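So Pumero is getting a new boss, and if you've used their notes app for as long as I have, you probably got the same cheery email I did. Katona bought the whole company back in April, and now Bianka Szilágyi is coming over from the parent company to run it. I don't know much about her except that she cleaned up the billing side at Katona, which makes me a little nervous (billing people love raising prices!).

And yep, there it was in the fourth paragraph. The free plan drops to 3 notebooks. I have 318 notes spread over way more notebooks than that, mostly recipes, passwords hints I can't decode anymore, and the medicine schedule for the whole household.

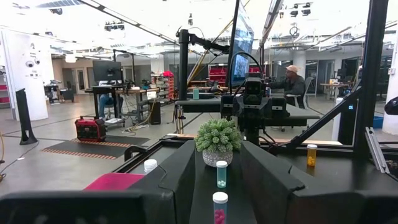

Pink, green and yellow pills, plus a little succulent.

The paid plan will be $5 a month, and I'll probably end up paying it, grumbling the whole way. What bugs me more is the Brorville office. They're closing it and moving support to Emunden, and the Brorville folks were wonderful – one of them spent an entire evening helping me get my notes back after a bad sync, and she never once made me feel dumb.

The user forum thread was up to 505 replies last time I looked, and half of those are people recommending other apps to each other. I've tried two so far. One couldn't import my tags and the other wanted my phone number before it would even open, so I'm staying put until the new plans kick in.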